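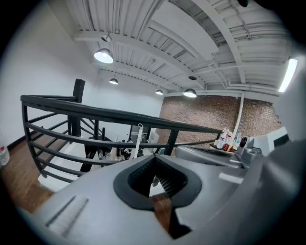 Loft railing with horizontal bars, how do I keep small stuff from going over?

Posted by grinis_upstairs

We moved into a loft unit in the Grirkcombe building in October. The upper level has a black metal railing, flat top rail with thin horizontal bars under it, open to the floor below. My desk is downstairs, close to the railing line, with what look like monitors and a lot of cables. So far a pen, a charger and a full mug have gone between the bars or off the ledge at the end of the railing. The mug missed the keyboard by a few inches.

The gap between bars is 4 inches. I rent, so no drilling, and the lease says nothing can be hung on the outside face. I would like to keep the light, because there isn't much down there after 4 in the afternoon. No kids or pets in the place. What have other people used?

Posted by norkari_fan

Clear acrylic panels. I had a shop called Jaidee cut mine. They go on the inside of the railing, held to the bars with reusable zip ties through holes drilled in the acrylic, so the metal isn't touched.

Measure every section before you order. My railing looked level and it was 11 millimeters off from one end to the other. Ask for rounded corners and leave a small gap at the bottom so you can get a vacuum nozzle under. Leave the protective film on until the panels are up or they will be scratched the first day.

They do show dust. I wipe mine every couple of weeks with a microfiber cloth and water. Don't use glass cleaner with ammonia, it clouds the plastic. You lose very little light.

One warning on cost. I was quoted 2,245 for the full run in thick acrylic, installed. I took the thinner sheet and put it up myself and paid much less, but I don't remember the exact number. Thin sheet is fine for pens and chargers. It isn't a safety barrier, so don't let anyone lean on it.

Posted by secondfloor90

Just move the desk

Posted by plainshelf

Before you spend anything, clear the ledge. That's where my things fell from too. I put a shallow tray with a raised lip up there and whatever used to sit loose goes in it. Drinks stay on the floor side, away from the rail.

For the bars I used garden netting, the fine black kind, tied on the inside with twist ties. It took up to 90 minutes for a long railing and it comes off with scissors when you move out. From downstairs you hardly see it against black metal. Pull it tight as you go or it sags in the middle. Check with your landlord first, mine wanted a photo.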